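Truvby Lobby and Lounge Refresh
Progress report to the Koswood Small Spaces Fund, period ending May

Summary for those who only read summaries: the floor is polished, the round table is in, the flowers are up for debate, and we have not overspent. We are two items behind the schedule in our application, which was written in a hopeful mood.

1. The lounge corner

You will remember that the original plan was four low tables and a rug. We now have one round table with a glass top and no rug, and people sit near it, something they never did with the old arrangement. The vase of yellow flowers lives on it for now.

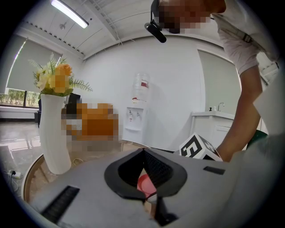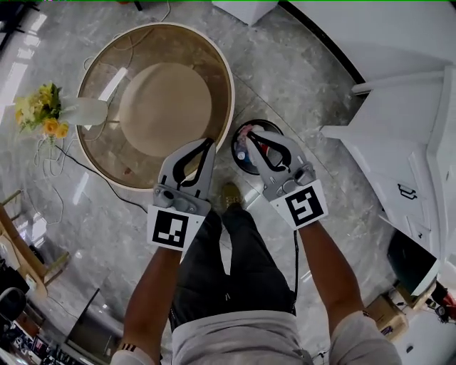 The glass was the subject of more correspondence than anything else in this grant. Our first supplier, Jalali, offered clear or brown, and the sample of brown looked like cold tea. In place it is a good deal kinder, and it hides rings from cups, though it does reflect every ceiling light we own. We have asked for a quote on softer bulbs and will pay for them ourselves if it comes to that.

The round disc in the middle of the table was bought so that the vase would have somewhere to stand. It has been adopted as a place to put phones, keys and, once, an entire sheet cake. We consider it money well spent and have filed it under furniture.

The flowers are artificial. Fresh ones were in the budget at one bunch every two weeks, and during the trial month they spent most of their time dying in public. The switch saved $279 over the period, which we would like your permission to move to the lighting line. Opinion in the building is divided. One visitor watered them.

2. The floor

Polishing is finished. The gray marble had been under carpet tile for longer than anyone on staff can remember, and the glue put up a fight. Fulline quoted three working days and took eight, at no extra charge, which they pointed out to us more than once. The result is very handsome and very loud. Heels in the lobby can now be heard in the upstairs kitchen. We are collecting prices for felt pads and will put them on anything with legs.

A small bin now stands on the floor by the table. It was not in the application. It came out of petty cash after a month of finding gum wrappers in the vase.

3. Seating

Late. The 14 chairs were due in the first half of the period and arrived in the wrong height, so that anyone using one at the round table looked like a child at a grown-up dinner. They went back. The replacements are promised for the next period, and we have that in writing this time. Until then the lounge is making do with chairs from the meeting room, and the meeting room is holding some very brisk meetings.

4. Money

Spent to date: $2,809, covering the floor, the table and its glass, the disc, the vase and the flowers. Chairs are committed but unpaid, and we have kept the deposit refund in the same account so it doesn't wander off. Receipts are attached, apart from the one for the first delivery of fresh flowers, which got wet. The florist is sending a copy.

5. What people say

We left a comment card at the front desk. Most of the replies concern parking. Of those that mention the lounge, the table is liked, the echo is not, and one person would like the old carpet back "for sentimental reasons." We have noted the request.

6. Next period

Chairs delivered, checked for height before the truck leaves, and felted.
Bulbs chosen and fitted, if you agree to the transfer above.
A decision on the wall by the entrance, where we have tried three shades of white and can no longer tell them apart.
A heavier base for the vase, or a heavier vase. Whichever is cheaper.

We would be glad to have an answer on the $279 before the bulb quote expires at the end of next month. The lounge is open to visitors until 6 p.m. if anyone from the Fund would like to come and sit in it. Please bring soft shoes.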